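Latel Forums > Student Builds > Clubs and Competitions

Thread: Sim-only manipulation round, is anyone else unconvinced?

gearlash_mom
Coach, middle and high school
Our club got the packet for the Flalent student challenge and the first round is all simulation. You get a simulated arm, a two-finger gripper, a tabletop full of stuff, and your kids write the policy that picks things up and moves them. Score comes from the sim. The top teams go on to a hardware round in August.

I have 34 students. Maybe 5 of them have ever touched a real gripper. I'm supposed to tell the rest that a render on a laptop is robotics now? Last year we spent a whole season on chain tension and loose set screws and I would argue they learned more from the set screws.

Talk me into it or out of it. Registration is still open and I haven't paid.

torque_wench
Out of it. We did it last season. Our kids got very good at one thing, which was pleasing the scorer. They found out that if you close the fingers fast enough the physics gives you a grip on things no real gripper could hold. Pretty sure half the leaderboard was doing it. The organizers patched it with 3 days to go and our score fell off a cliff.

pid_and_prejudice
Respectfully, that's a story about your team not testing, and it would have happened on hardware too, only slower. We were in the same season. Our students randomized friction and object weight from the first week and the patch barely moved us.

What does gearlash_mom's club have for hardware right now? If the answer is one arm and 34 kids, then 33 of them are watching. I've run that club. It's miserable.

gearlash_mom
One arm, and it's down with a bad shoulder joint. So yes, point taken on the watching. I still don't love it.

My other question is about what the sim looks like. One of my seniors got the starter environment running and sent me the wrist view. I can't tell what half of this is. 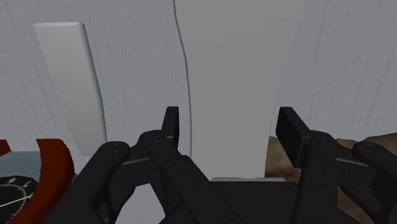 Starter environment, wrist camera, gripper open.

So there's a dial with an orange-red rim in the corner, fine, I can read that as a dial. The big gray thing behind the fingers, no idea. She says it's a "panel." The brown patch on the right is just blur. And this is what the policy is supposed to learn from?

null_space_cadet
The brown patch is probably a low-res texture seen too close. Ours had one like that too. Click on the thing in the object tree and it will tell you the name, assuming they bothered to name it. In our copy a lot of objects were just called mesh with a number after it.

Whether a person can tell what it is doesn't matter much to the policy though. What matters is if the same thing looks the same way twice.

torque_wench
It matters to the kid who has to debug it! If my student can't look at the wrist view and say "it should have gone left of the gray thing and it went right," she's just rerunning the training and hoping. We lost weeks that way. I'd say most of what my team did in the second half was change a number, wait overnight, and look at a score.

null_space_cadet
Fair. We had them keep a log with a saved wrist view for every failed attempt and one sentence on what went wrong. The sentences were bad at first ("it missed") and got better. It's boring and you have to nag them.

pid_and_prejudice
Seconding the log. Also, gearlash_mom, look at where your gripper is in that one. Nothing between the fingers, and the left linkage is right up near the bottom of that pale slab. If that's anywhere close to the start pose I would have your senior back the arm off before it does anything else. In the starter code from our season the planner only checked the fingertips for collisions, and the outer links stick out a lot farther than people think. Kids would blame the policy for what was a knuckle hitting something.

gearlash_mom
She didn't say if it was the start pose. I'll ask. The linkage thing I would not have caught, and I've been doing this a while, so that annoys me a little.

oldgrease
I'll be the grouch. Thirty years fixing packaging lines. I have had new hires come in with simulation projects on the resume and not know which way to turn a hex key. A gripper in a sim never has a worn pad. The cable never snags. That wood grain background is very pretty and has nothing to do with the job.

If you pay the fee, what do you have at the end of the season? With 2,000 dollars in real parts you have real parts.

null_space_cadet
And I've had new hires who could rebuild a gearbox and would not go near a config file. You need both kinds of people. Also the fee is nowhere near 2,000, it's per team and the packet has a waiver form in the back.

oldgrease
I didn't say that was the fee. I said that's what I'd want spent on parts.

bracket_racket
Student here, was on a team that made the hardware round. I want to be fair about it. The sim part was frustrating, and the wrist view was the worst part of it. We ended up turning on a second camera from the side for debugging only (allowed under the rules last time, check the new ones) and that fixed most of our arguing about what the arm was doing.

Then we got to hardware and our policy was terrible. It had never seen a shadow move. Every team was like that. The ones who did OK had somebody who could look at the real gripper and notice that the fingers weren't closing evenly, and that person had usually built stuff before. So I kind of agree with everybody?

I'd do it again but I'd want something real on a bench the whole time, even a cheap gripper on a servo that doesn't go anywhere.

torque_wench
This is the first post in the thread I fully agree with. If the organizers would ship each team one physical gripper with the packet I'd sign up tomorrow. They won't, I asked.

pid_and_prejudice
The Gramano lending shelf has small servo grippers, or did when we borrowed ours. You pay shipping back. Ask early, they go fast once school starts. The pads on ours were shot so plan on replacing those.

oldgrease
Worn pads. Good. Leave them on for the first week and let the kids figure out why it drops everything.

gearlash_mom
OK. Update after talking with my senior. It wasn't the start pose, she had been driving the arm around by hand with the keyboard and stopped there. She looked up the gray panel in the tree and it's named "panel_b" so that's a big help, thanks Flalent. The slab has no name at all. She's going to rename everything herself before the others get a copy.

I'm leaning toward entering one team with the kids who want it, and keeping the rest on the arm repair and whatever we can borrow. Still not convinced that a leaderboard score teaches anybody anything. If they can't tell me in plain words why an attempt failed I'm pulling the plug, and I've told them that.

Does anyone know if the Lindsay regional is still taking bench-only teams? Their page hasn't changed in ages.

null_space_cadet
Lindsay was taking them as of their last newsletter, but you have to email, the form on the page is dead. Put "bench" in the subject line.

Rename in the scene file by the way and leave the object tree alone. Tree names get wiped when you pull an update. We did it the wrong way and had to do it over.

torque_wench
Also make her turn off the finger speed default before anyone trains on it. I don't care that they patched it. I don't trust it.

pid_and_prejudice
It's patched.

torque_wench
I'll believe that when I see the gripper drop something.

Last edited by a moderator on 25 Dec 2024: moved from General to Clubs and Competitions.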